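About us

Skestwood Shared Workshop is a small group of people who build robot tools at home and in one rented room in Bilamport. We started in September, with two benches and one old drill press that was given to us by a neighbour.

My name is Obsa Mamo and I look after this page. English is my third language, so please write to me if some sentence is not clear.

Our main project has the name Hopkin. It is a pair of grippers which a person holds in the hands, to learn how soft things should be picked up and folded. Clothes are harder than boxes, and we have much respect for them now. We have eight members, and most of the practice is done at home in the evening, on whatever furniture is there.
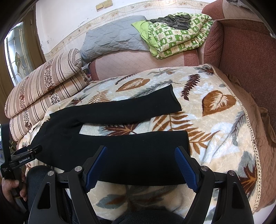
Page 6

Trousers are our favourite test at the moment. The jaws have ribbed blue pads, and with the jaws open you can bring one pad to each side of a trouser leg before you close them. Dark cloth on a patterned blanket is good practice for the eyes also.

Membership costs $500 for a year and you get your own key and shelf. Visitors from Wevodbridge can take the bus to our door - please bring closed shoes, and a pair of old trousers if you have one to spare.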